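Pedau sculpture museum, worth the drive from Pruvitberg?

kilnshelf
Has anyone been to the Mazurek rooms at Pedau since they rehung them? I saw the collection in the old building years ago, when the plasters were all jammed into one corridor with the drawings over the top. I've got a free Saturday and it's a fair haul from Pruvitberg, so I'd like to know what's out before I book the car.

tessellate_5
Went in September. Ground floor is the stone carving, upstairs is plaster and the small bronzes. They've dropped the chronological order and grouped things by subject, so you get an early head next to a late one with thirty years between them. I liked it. The labels are small and grey on grey, take your glasses.

oldgumtree
I didn't like it. Mazurek's work changed because the materials changed, and you can't follow that when the dates are all mixed up. The catalogue still runs in order, so somebody there must think it matters. The lighting on the reliefs is much better than it was, I'll give them that.

tessellate_5
The catalogue is 772 pages and weighs more than my dog. I don't think most visitors are using it to find their way around.

oldgumtree
Most visitors could manage a date on a wall, though.

marlo_b
If you're going for the plasters, check first. Room 6 was closed when I was there and that's where the big seated figure is. The desk said conservation work and couldn't give me a reopening date. Full price ticket regardless.

I'm casting at home at the moment, so the plasters were the whole point of the trip for me.

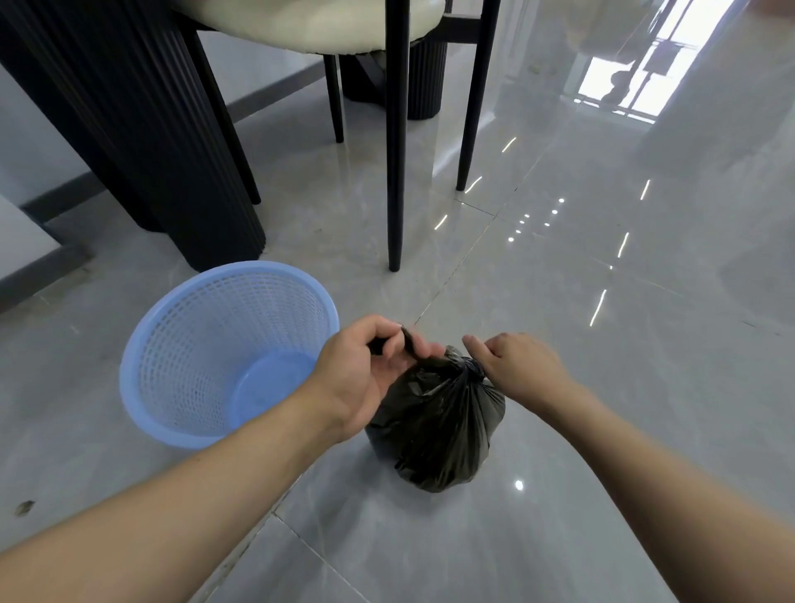
Bag tied, bin empty.

kilnshelf
Thanks marlo, I'll ring them. Was the seated figure the one with the piece mould seams left on?

marlo_b
Yes, seams and all. You can see it in the Atus book if you can find a copy. What's on the postcards is the bronze, which has been cleaned up a lot.

I-seul Song
I did my placement in the store there. The seated figure was moved downstairs while I was working on it and the plan was to put it back on a lower plinth. I left before that happened, so please do ring. The seams are original. An earlier restorer filled 8 of them along the back and the fills have yellowed.

oldgumtree
Are they taking the fills out? I'd leave them alone. They're part of the history of the piece by now.

I-seul Song
It was still being argued over when I left. My own view is they should come out. They're a different plaster and they pull at the edges.

kilnshelf
Rang this morning. Room 6 is open again but the upstairs shuts at 5, an hour before the rest. Going to start at the top and work down.

tessellate_5
Café is cash only, or was.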